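Stellville hotels could soon carry a "fresh sleep" label in their windows, and guests may want to read the small print before paying extra for it.

The label comes from Vorketti, a linen rental firm that supplies 147 rooms in town. It says its new laundry cycle leaves sheets cleaner and guests better rested. The second claim rests on a survey of 80 guests, all of whom had been told about the cycle at check-in. 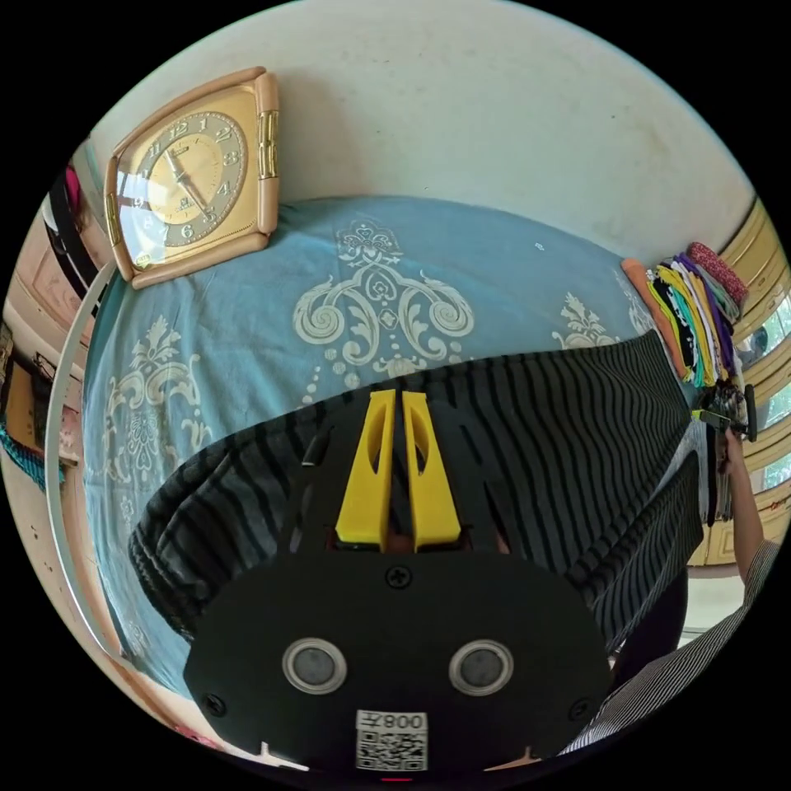 Hotels that sign up pay $2,000 a year, and Vorketti does the inspecting itself. Owner Phong Kim says rooms get a visit every 6 months. The firm also wants members to give up white bedding for colors, on the theory that they calm people down. A light blue sheet like this one may be pleasant enough to look at, but the survey never asked about color.

Two hotels in nearby Kendamden have turned the offer down. Kim said a longer study is planned for September. He did not say who would run it, and the labels go on sale before then.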